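本网站使用 Cookie 以改善您的浏览体验。继续浏览即表示您同意我们的使用方式。[接受] [了解更多]

家用电器选购与使用 · 课程讲义
第四讲 洗碗机:怎么挑、怎么装、怎么用
二月 | 主讲:Ketill Ladefoged

一、先把上一讲没说完的补上

上次讲冰箱讲到密封条就下课了,作业里好几位同学问到“开门次数到底影响多大”,这个问题我放到第六讲和能耗标签一起讲,那时候大家手里有了自家电表的读数,讨论起来会有意思得多。今天讲洗碗机,我等这一讲已经等了很久!家里的大件电器里,洗碗机大概是最容易被误会的一种:买之前大家怕它洗不干净,买之后又有一半的功能从来没碰过。

请把讲义翻到有格子的那一页,边听边把自己家的尺寸填进去。还没有量厨房的同学,周五答疑之前补上就可以。

二、机器里面发生了什么

关上门以后,机器先把上一次的残水排掉,再进新水。水量其实很少,集中在底部的一个小水槽里,由循环泵不停地打上去,从喷臂的小孔喷出来,落回底部,经过滤网,再打上去。喷臂没有自己的电机,靠水从斜孔喷出的反作用力转动,所以一根伸出篮子的长筷子就能把它卡死,整锅碗等于白洗。

加热器在这个过程中把水慢慢升温。洗涤剂盒在预洗结束后弹开,主洗开始。主洗之后排水、漂洗,最后一次漂洗是热的,漂洗剂就在这一步放进去,它让水在碗碟表面摊成薄薄一层,不再挂成水珠。之后进入干燥。

请记住四个因素:水温、时间、机械力、洗涤剂。少了一个,就要用别的来补。节能程序用水温低,于是时间特别长;快洗程序时间短,于是水温高、用水多。很多人看到节能程序要跑那么久,以为标错了,其实道理就在这里。我特别喜欢这个四因素的讲法,手洗衣服、刷锅、擦灶台统统能用,学会一次受用一辈子!

三、三种机型

1. 台式。放在台面上,接水龙头或者自带水箱。适合租房、单身、两口之家。缺点是高度有限,大盘子和炒锅往往放不进去。带水箱的机型每次要人工加水,下单之前先想清楚自己愿不愿意天天端着水壶去加。

2. 独立式。自带顶板和侧板,推到位接上水电就能用,搬家可以带走。放在橱柜末端或者单独一处都行。

3. 嵌入式。又分半嵌和全嵌,区别在控制面板露不露出来,门板是不是和橱柜一致。装好以后最好看,但是对橱柜的要求也最高,后面专门讲。

课堂上我们用三个型号做对照:Cukgate 的台式机、Fallgate 的独立式、Barrios 的嵌入式。三份说明书已经放在教室后面的文件夹里,可以借回家看,下次课带回来。说明书真的值得读,尤其是最后那几页故障代码和安装图,我每次读都能发现以前漏掉的东西。

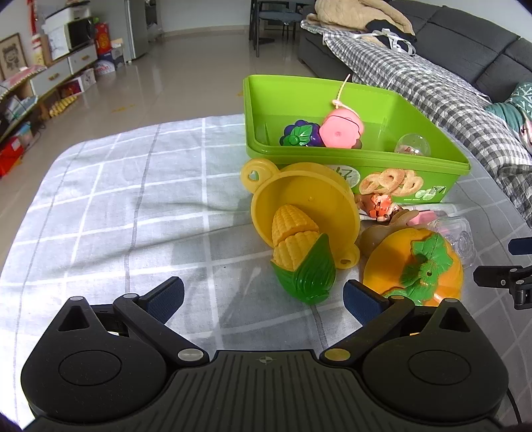
玩具玉米放在黄色的漏斗形滤器里。

四、尺寸:卷尺比广告可靠

嵌入式机器最常见的宽度规格是 60 厘米,窄款要小一截。很多同学以为柜子内宽和机器宽度一样就够了,结果安装师傅上门一量,管子没地方走,或者踢脚板和门打架。请按下面的顺序量:

(1)柜体净宽。上、中、下各量一次,取最小的那个数。老房子的柜子常常上宽下窄。

(2)净高。从地面量到台面下沿,注意地砖是不是铺到了柜子里面。我见过柜子里面没铺砖的,地面比外面低一截,机器推进去以后脚要升得很高才够得着。

(3)净深。从后墙量到门板内侧。Barrios 那份安装图上标的机身深度是 57 厘米,后面还要给进水管、排水管和电源线留空间,插座如果正好在机器背后,插头本身也要占地方。插座最好放到旁边的柜子里。

(4)门的开合。门放平以后,人还站得下吗?对面的抽屉还拉得开吗?这一条填表时最多人漏掉,厨房窄的同学请用一张硬纸板照着门的大小剪出来,放在地上走一走。

(5)台面下沿有没有反梁、有没有水管横穿。用手机伸进去拍一张,周五答疑时带来,我们一起看。

练习一:把自己家的五项数据填入表格,与 Fallgate 和 Barrios 的安装图对照,写出哪一种能直接装,哪一种需要改柜子,改在哪里。不需要写长,两三句话就行。

五、“几套”是什么意思

广告上写的“套”,是标准测试用的一组餐具,有大盘、汤盘、甜点盘、杯碟和刀叉,和我们家里的碗差得相当远。中式饭碗又深又圆,叠不起来,斜着放又互相挡水,同样一台机器装自家的碗,数量总会比标称少。

那怎么办?最好的办法是抱着自己家的碗去店里试装!听起来有点夸张,但是上一期真的有同学这么做了,带了一摞饭碗、两个汤盆和一口小奶锅去 Stulstead 的门店,当场试了三台,回来写的报告是全班最精彩的一份。店员也很高兴,难得有人问得这么细。

试装的时候看几件事:上篮能不能升降,升上去以后下篮能放多高的锅;下篮的碗架齿能不能放倒;齿和齿之间的距离适合深碗还是平盘;篮子装满以后拉出来是不是还顺滑。最后这一条很能看出做工。空篮子都很顺,装满了再拉就分出高下了。

刀叉是放在小筐里还是放在最上面的薄抽屉里,看个人习惯。薄抽屉摆起来慢一些,洗得更开,上篮的高度会被占掉一点。筷子多的家庭我倾向于推荐有带盖小筐的款式,筷子不容易漏下去。

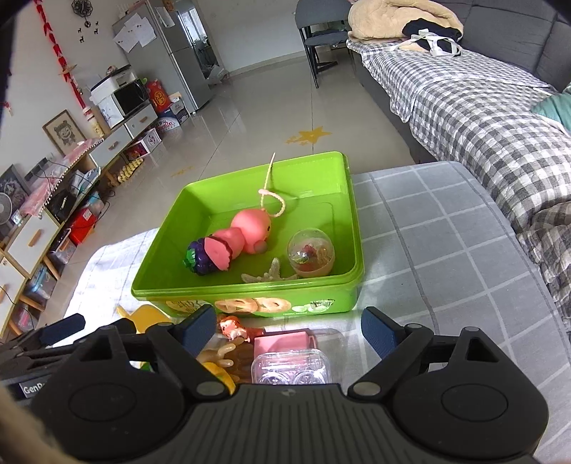
说到装篮,再讲几条摆放的规矩,考查的时候也会用到。脏的一面朝喷臂,也就是朝中间和朝下。碗口一律斜着向下,碗底朝上积水的问题靠倾斜解决。大盘子放在下篮外侧,不要像一堵墙那样挡在洗涤剂盒前面,盒盖弹不开,主洗就等于清水冲了一遍。杯子和轻的塑料盒放上篮,轻的东西放在下篮容易被水冲翻,翻过来就装满一盒子脏水。尖刀刀尖向下。装完以后,用手把上下两根喷臂各拨一圈,能转到底再关门。这个动作只要几秒钟,请一定养成习惯。

要不要先冲一遍?不用冲,把骨头、米粒、菜叶、牙签刮掉就行。许多机器带浊度传感器,会根据水的浑浊程度决定后面洗多久,您事先冲得太干净,它反倒判断这一锅不脏,选了比较轻的洗法,遇到粘在锅底的那一点蛋液就洗不掉了。酶类洗涤剂也喜欢有东西可以分解,说起来挺可爱的。

六、哪些东西不要放进去

铸铁锅,会生锈。没有不粘层保护说明的铝锅,会发黑。木砧板、木筷、竹蒸笼,会开裂发胀。描金描银的瓷器,花纹会一点点掉。水晶杯和手工吹制的薄杯子,容易起雾,而且这种雾是玻璃表面被腐蚀出来的,擦不掉。保温杯的杯身多数不行,请看杯底或者说明书。好的菜刀最好手洗,刃口碰到别的金属会崩。

塑料制品看标志。有洗碗机标志的可以放上篮,没有标志的,先拿一个不心疼的试。硅胶铲、硅胶垫都可以,但是硅胶容易留下洗涤剂的味道,漂洗干净以后晾一晾。

练习二:打开自家碗柜,列出所有每周至少用一次的餐具和锅具,分成“可以放”“不能放”“不确定”三栏。“不确定”一栏越长越好,周五我们逐个讨论。往期这一栏里出现过的东西五花八门,从搪瓷盆到月饼模子都有,讨论得特别热闹。

七、盐、洗涤剂、漂洗剂

这三样的分工,请不要混在一起。

软水盐:给机器里的软水器再生用。水硬的地区必须加,水很软的地区可以把硬度设置调到最低,具体看说明书。只能加洗碗机专用的粗粒盐,厨房食盐颗粒细,还常常有抗结块的成分,会堵。加盐的口在底部,一般要旋开一个大盖子,第一次使用前先灌满水再加盐,以后只加盐。加的时候总会有盐撒出来,加完马上跑一个程序,把撒在不锈钢上的盐水冲走。

洗涤剂:粉、块、凝珠、凝胶都有。洗涤块方便,用量固定;粉可以自己控制多少,碗少的时候划算。千万不要倒洗手池边上那瓶洗洁精,泡沫会从门缝里涌出来,循环泵吸到泡沫也打不上水。真的倒错了,先停机,排水,用毛巾把泡沫尽量吸走,再用清水跑几遍冲洗。

漂洗剂:影响干燥和水渍。玻璃上有一圈圈干掉的水印,把剂量调高一档;有彩虹一样的条纹,调低一档。多合一的洗涤块里已经含有漂洗成分,水不太硬时够用。

判断题常考的一点:玻璃杯出来发白,怎么区分是水垢还是腐蚀?拿白醋擦一下,擦得掉的是水垢,去检查盐和硬度设置;擦不掉的是腐蚀,杯子以后改手洗。我第一次学到这个小测试的时候高兴了好几天,把家里所有的杯子都擦了一遍。

八、干燥方式

冷凝干燥:靠最后一次漂洗的余热,水汽碰到较凉的不锈钢内壁凝结流下。结构简单,省电。塑料盒子存不住热量,出来多半还挂着水珠。

自动开门:程序末尾门弹开一条缝,水汽散出去。效果好得多,不过要注意台面下沿,木质台面最好贴防潮膜,安装时一般会附送,请盯着师傅贴上。

热风干燥:有风机和加热,速度快,耗电多一点,塑料也能吹得比较干。

矿物吸附干燥:用一种会吸水放热的矿物,干得好,价格高。

选哪一种,取决于家里塑料餐具多不多。如果基本都是瓷碗和玻璃,普通冷凝加上勤加漂洗剂已经很够用了,洗完把门拉开一条缝晾着就行。先开下篮再开上篮,上面杯底的积水就不会滴到下面已经干了的碗上。

九、安装现场要看的七件事

请把这一节单独撕下来,安装那天贴在橱柜门上,逐项打勾。一共 7 项:

□ 进水接在冷水角阀上,阀门单独可关。说明书允许接热水的机型例外。
□ 排水管有一段高于水槽下水口的弯,防止脏水倒流。
□ 插座有接地,不用插线板。
□ 机器前后左右调平,门在半开位置能停住。
□ 嵌入式的固定片已经拧在台面或侧板上,下篮装满拉出来时机身不往前倾。
□ 试机跑完一个短程序,接头处用干纸巾擦一圈,纸巾是干的。
□ 保修卡和安装单上写了当天的日期,师傅签了名。

第二项最容易被省掉。管子直接甩下去看起来也能排水,等水槽堵一次您就知道那个弯有多重要了。第六项请自己动手,纸巾比眼睛灵敏得多。
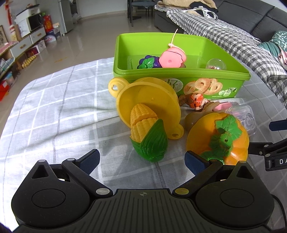

十、保养

每周:取出底部滤网,通常由一个圆筒和一片平网组成,逆时针旋出,用软刷在水龙头下刷干净,装回去时一定要旋到底。没有旋紧的滤网会让碎渣进到泵里,这是维修单上非常常见的一条。

每月:拆下喷臂,对着光看小孔,有米粒或者果籽就用牙签挑出来。擦门的下沿和密封条,这两个地方水冲不到,油泥都积在那里,很多“机器有味道”的问题擦完就好了。

每季:空机放专用清洁剂,选最高温的程序跑一遍。检查进水阀里的小滤网,先关水再拆。

长期不用:滤网取出洗净晾干,门留一条缝,关掉进水阀。回来以后先空跑一次。

十一、常见问题(来自往期同学)

洗完底部有一点水,正常吗?
滤网下面的水槽里留一点清水是正常的,它能保护泵的密封。如果水漫过了滤网,查排水管和滤网。

半满的时候要不要开?
可以攒一攒。攒的过程中怕有味道,可以开一次预冲洗,用水很少。有半载程序的机器也可以用半载,但是单个碗分摊下来,还是装满比较省。

晚上开会不会吵?
看噪声值,也看安装。同一台机器,脚没调平的时候和调平以后听起来像两台机器。Fallgate 的那份说明书里有一页讲怎么垫隔音毡,写得很清楚,推荐大家看。

水压低能不能用?
说明书会写最低进水压力。高层住户可以在用水高峰时段试着接一桶水,记下时间,课上教大家换算成流量。

Stulstead 的门店可以预约试装吗?
可以直接去,带自己的碗,用软布包好。

十二、本讲作业

必做:练习一、练习二。

选做:假设您要为一个四口之家选机器,厨房柜体净宽刚好 60 厘米,孩子的塑料餐具很多,水质偏硬,晚饭后客厅还有人看电视。请从机型、篮子、干燥方式、软水设置四个方面写出您的选择,并说明您愿意在哪一项上让步。这道题没有标准答案,我最爱读的就是这一题,每个人在意的东西都不一样,写得越像自己家越好!

下一讲讲抽油烟机,请提前量好灶台到吊柜底部的高度,并且把家里现在那台的油杯拆下来看一眼(拆之前铺好报纸)。

相关内容
· 第二讲 洗衣机:滚筒、波轮与脱水转速
· 第三讲 冰箱:分区、密封条与摆放
· 第五讲 抽油烟机:风量、风压与烟道
· 第六讲 能耗标签怎么读
· 附录:厨房测量表(可打印)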